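How do you get a hospital to spend donated money on the thing you raised it for?
Posted 26/01/2023 in Fundraising & Giving

Grerus
My sister and I ran a bake sale and a raffle last June for the infusion unit where our mom gets her treatments. We ended up with $1,572, which felt huge to us, and we told everyone who bought a ticket that it was for recliners and reading lamps in the waiting room. I handed the check over at the front desk, got a nice letter, and then nothing.

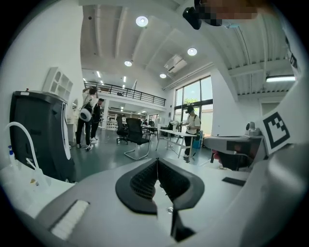
I called twice and got passed around both times. The second person said it had gone into the "general comfort fund" and she couldn't tell me what that meant. I'm not accusing anyone of anything, but my neighbors keep asking me where the chairs are! Is there a way to find out, and did I mess up by not putting something in writing? We'd like to do it again this year and I want to get it right.

Chiu
You can't really make them do anything once they cashed it. Hospitals are slow. Ours took 18 months to hang curtains. I'd let it go and enjoy the letter.

Tsz-kin Sin
I've been through this with the Clenetti unit across town, so don't give up yet. Skip the front desk and ask for the foundation or giving office (most hospitals have one, sometimes it's one person with a shared phone). Ask them in an email, "Was my gift recorded as restricted or unrestricted?" Use those words. If it went in as unrestricted they can spend it wherever, but plenty of places will fix the record if you send them the flyer you used. Do you still have the flyer? And look at the memo line on your check, if you wrote "waiting room chairs" there, that helps you a lot. 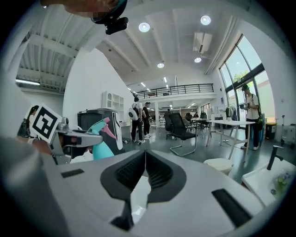

The other thing is that furniture for patients costs way more than you'd think. It has to be the wipe-down kind, and the recliners we wanted were over $2,000 apiece, so our money sat there until another family's gift got added to it. Your $1,572 may be waiting for the same reason. For your next one, I'd pick something small enough to buy outright, like lamps or a few good blankets, and get a yes from the nurse manager before you print anything. Put a simple picture of one item on the poster too — even one hand holding up one thing gets the idea across, and people give more easily when they know what it is. We did ours for the Oline room that way and sold out of raffle tickets in 2 days.

Then write a short cover letter with the check, say what it's for, and add a line about what they can do with anything left over. Keep a copy. I hope your mom's doing okay, and let us know what the office tells you.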